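Home | News | Stores | Contact

Tavano to open 3 repair counters in Wunbridge

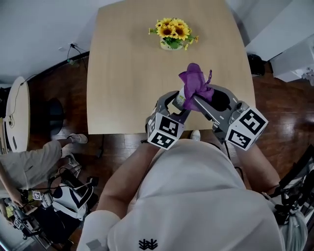

What will the counters take in? Coats, bags and shoes of any brand, with most jobs priced before work starts.

Tavano said the first counter opens in March at its Dixit Street store. Flora Pringle, head of stores, said customers had asked for the service for years. The counters will create 40 jobs.

Last updated: 18 November 2019

Comments

jikilard_fan: Do they do zippers?

M.T.: Hope there's parking this time.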